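11월 작업 노트 – 종이 갓 풀 배합, 그리고 밀린 것들

아침에 오자마자 어제 발라 둔 시편부터 뒤집어 봤다. 결론부터 쓰면 Moltar 풀은 또 울었다. 세 번째다. 나는 이제 이 풀을 한지 갓에는 안 쓰려고 한다 (봉투 붙일 때는 여전히 최고다, 그건 인정!).

어제 조건은 이랬다. 밀가루 풀을 물에 풀어서 체에 두 번 내리고, 거기에 Moltar를 조금 섞은 것 하나, Pristetti만 쓴 것 하나, 그리고 아무것도 안 섞은 순수 밀풀 하나. 한지는 전부 같은 롤에서 잘랐고 결 방향도 맞췄다. 지난번에 결을 섞어 발라서 뭐가 뭔지 모르게 된 게 아직도 분해서 이번엔 연필로 화살표까지 그려 놨다.

순수 밀풀
제일 얌전하다. 마르고 나서 손톱으로 긁어도 가장자리가 안 일어난다. 대신 작업 시간이 너무 길어서 살대에 붙이고 한참을 잡고 있어야 하는데, 손이 저려서 라디오 사연 하나를 끝까지 다 들었다.

밀풀+Moltar
빨리 붙는다. 빨리 붙는데 마르면서 종이를 당긴다. 불을 켜면 이음매 쪽에 잔주름이 그대로 비친다. 낮에 볼 때는 괜찮아 보여서 더 얄밉다.

Pristetti
주름은 없는데 풀 자국이 누렇게 남는다. 두껍게 발라서 그런가 싶어서 오후에 물을 더 타서 다시 해 볼 생각. Jirnham 쪽 공방에서는 이걸 아주 묽게 해서 붓 대신 스펀지로 두드린다고 들었다. 우리 스펀지는 지금 다 커피 닦는 데 쓰이고 있으니 새로 사야 한다.

살대 이야기도 적어 둔다. Kanaan 주문 건은 살대 길이를 137mm로 맞추기로 했는데 내가 자른 것 중에 짧은 게 섞여 있었다. 톱 옆 스토퍼가 조금씩 밀리는 모양이다. 자를 때마다 눌러서 확인하면 되긴 하는데 나는 분명히 까먹을 테니까, 다음에 톱 쓰는 사람도 시작 전에 나사 한 번만 조여 주세요. 짧은 것들은 안 버리고 선반 맨 아래에 묶어 뒀다. 작은 갓 만들 때 쓰면 딱이다.

그리고 빛 색. 같은 한지인데 한 겹이냐 두 겹이냐에 따라 느낌이 너무 다르다. 두 겹은 포근한데 살대 그림자가 거의 사라져서 심심하고, 한 겹은 그림자가 예쁜데 전구 자리가 동그랗게 보인다. 지금 마음은 아래쪽만 두 겹으로 덧대는 쪽인데, 그러면 경계선이 보일 거라 찢어서 붙여야 한다. 칼로 자르지 말고 물붓으로 선을 긋고 손으로 찢기! 섬유가 보슬보슬 나와야 경계가 녹는다. 이건 폭 25mm 정도의 긴 띠로 먼저 연습해 보고 본 작업에 들어갈 것.

전체 비례는 아직 고민이다. 자꾸 길쭉한 원통으로 손이 간다. 테이블 위에 둥근 나무 받침 달린 하얀 원통 램프가 있으면 나는 그것만 한참 보게 된다. 갓이 뿌옇게 퍼지는 그 느낌을 한지로 내고 싶은데, 받침을 나무로 가면 무게도 좀 잡히고 괜찮을 것 같다. 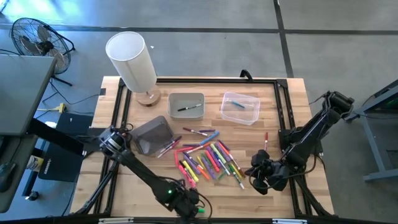
내일 할 것
Pristetti 묽게 해서 시편 3장. 스펀지 사 오기 (커피용이랑 섞이지 않게 이름 써 놓기).
톱 스토퍼 나사 교체. 맞는 규격이 서랍에 없으면 철물점.
물붓으로 띠 찢기 연습. 찢은 띠는 버리지 말고 노트에 붙여 둘 것.
남은 밀풀은 냉장고 둘째 칸에 있음. 요거트 통에 담겨 있지만 요거트 아닙니다.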